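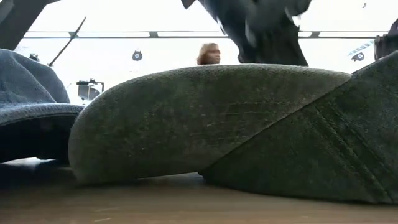
Fig. 1. Green and blue caps on the table, low side view.

Comparing Two Finger Types for Picking Soft Headwear
Project report, Jumport module

1. Aim

The aim was to find out which of two finger types is better at picking up fabric caps and putting them in a bin. Caps are awkward because the brim is fairly stiff and the crown folds under very little force. A grip that holds the brim well can miss the crown completely, and a grip on the crown can slide off once the cap is lifted.

2. Equipment

We worked on a bench with two arms, one for each side. The first finger type was the Taşdemir, a slotted finger. The second was the Bekosdale, which is shorter and has a rubber pad. The controller was the standard one from the Drumomley lab and we left its speed settings alone. Each finger type did 50 picks, started by hand from the keyboard.

3. Camera height

At first we only used a camera high over the bench. It gave a good outline of each cap but told us little about the gap under the brim, and that gap decides whether a finger can get in. In January we added views from close to the table top. They show the gap better, but a cap near the lens can hide the bins behind it.

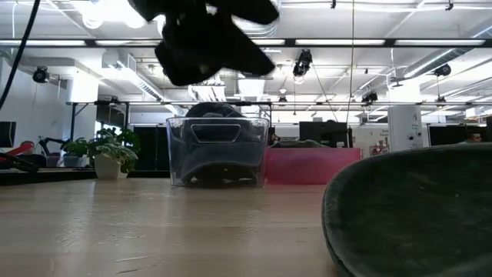 Erdal Kılıçarslan commented on the draft that the camera test should have been kept apart from the finger test, as we changed the view between the two sets of picks and part of the difference could come from that. We agree and have not claimed more than the results allow.

4. Results

The slotted fingers dropped 4 caps and the padded ones dropped almost twice as many. Most drops were crown grips. Brim grips were slower to line up but held better with both types. Two of the padded drops came after the pad had started to peel, and we left them in the count.

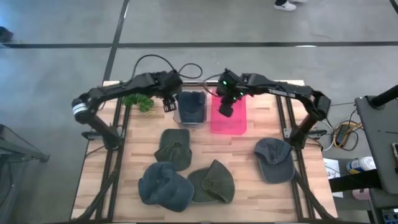

Placing was harder to judge than picking. We counted a cap as placed if all of it was below the rim of the bin, so a brim resting on the edge was a fail. Having an arm on each side meant that neither had to reach right across the bench, but both needed the middle, and we made one wait until the other had moved back. This cost time on every run.

5. Further work

Repeat both sets with the same camera views, replace the pads before starting, and log the waiting time separately from the pick time.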